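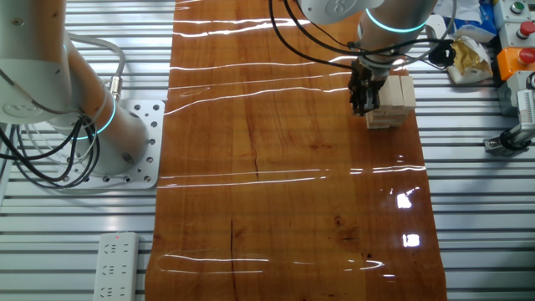

Accueil Tutoriels Matériel Données Forum

Enregistrer des démonstrations d'empilage avec le bras et la caméra de poignet

Mis à jour en avril

Ce tutoriel couvre la collecte d'exemples pour la tâche « blocs » du projet Urnik : saisir un bloc de bois clair, le déplacer, le poser sur la pile. Il suppose que les bras sont montés, que la téléopération fonctionne et que Berik, notre outil d'enregistrement, est installé sur le poste. Pour l'entraînement, voir la page suivante.

Avant de commencer

Vérifiez que l'arrêt d'urgence est à portée de main de l'opérateur et essayez-le une fois, bras à l'arrêt. Dégagez les câbles du poignet sur toute la course prévue. Un câble qui tire sur la pince ne déclenche pas toujours d'erreur, mais il fausse la trajectoire et on le retrouve ensuite dans les données.

Lancez Berik et ouvrez les deux flux, caméra fixe et caméra de poignet. Bloquez l'exposition et la balance des blancs sur les deux. Sur un plateau verni, les reflets des plafonniers se déplacent dans la vue du poignet à chaque mouvement du bras, et l'exposition automatique les suit. Notez les valeurs dans la fiche de séance.

Contrôlez enfin la synchronisation : fermez la pince d'un coup sec et comparez l'instant de fermeture dans les deux flux et dans la courbe de position des doigts. Si l'écart dépasse 3 images, redémarrez l'enregistreur.

Préparer la scène

Placez les blocs sur le plateau dans la zone atteignable. Changez la disposition à chaque épisode : position de la pile, orientation, hauteur de départ. Les piles un peu de travers sont utiles. Un modèle qui n'a vu que des blocs bien alignés se trompe dès que celui du dessus est tourné de quelques degrés.

Ne marquez pas les positions au ruban adhésif. Nous l'avons fait au début et le modèle s'est servi du ruban comme repère.

Enregistrer un épisode

1. Ramenez le bras en position de départ, pince ouverte.
2. Saisissez la consigne en une phrase, au présent : « prendre le bloc du haut et le poser à gauche ».
3. Démarrez l'enregistrement, attendez une seconde, puis bougez.
4. Approchez par le côté de la pile. Alignez les doigts avant de descendre.
5. Fermez la pince, marquez un court arrêt, soulevez.
6. Posez, ouvrez, écartez-vous du bloc, puis arrêtez l'enregistrement.
7. Attribuez une étiquette : réussi, échec ou à revoir.

Gardez un rythme régulier. Les longues hésitations au-dessus de la pile sont apprises comme le reste, et le bras les reproduit. Si vous perdez le fil, arrêtez et recommencez l'épisode.

Quand la pile bouge pendant l'approche, continuez si la saisie reste possible. Les corrections faites en cours de geste comptent parmi les exemples les plus utiles. Si la pile tombe, terminez l'épisode et étiquetez-le « échec » sans le supprimer.

Surveiller la vue du poignet

Pendant l'approche, regardez surtout ce flux. Les arêtes des blocs doivent rester lisibles jusqu'à la saisie et les deux côtés de la pince doivent rester visibles. Une vue où la pile est entièrement masquée par la pince n'apprend pas grand-chose au modèle.

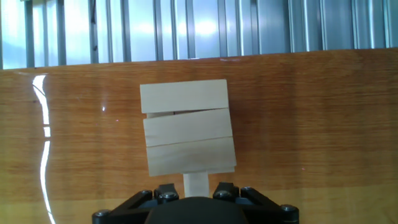
Tatsuya Iwasaki recommande de faire une pause avant le contact, le temps de vérifier l'alignement, puis de couper cette pause au montage pour que le modèle n'apprenne pas à attendre. Berik le fait avec l'option « réduire les arrêts », désactivée par défaut.

Trier et exporter

Visez 300 épisodes par variante de la tâche. Avec trois variantes, le jeu complet en compte 900. Relisez chaque séance le jour même, en vitesse accélérée, les deux vues côte à côte. Sur notre première variante, nous avons écarté 37 épisodes, presque tous pour une image figée au poignet.

Exportez ensuite la séance avec sa fiche et copiez le dossier sur le serveur Uchida. Mettez de côté une partie des épisodes pour l'évaluation avant tout entraînement, en choisissant des séances entières.

Commentaires

Mio Tanabe
Merci pour la page. Est-ce que vous gardez les échecs dans le jeu d'entraînement ou seulement pour l'évaluation ?

Shigeru Minami
@Mio Pas dans l'imitation simple. On s'en sert pour le détecteur de réussite.

Duván Urrego
Chez nous, changer d'opérateur en cours de variante a beaucoup aidé. Avec une seule personne, le bras arrivait toujours du même côté.

Tomomi Onishi
L'option « réduire les arrêts » enlève aussi la seconde du début. À vérifier après l'export.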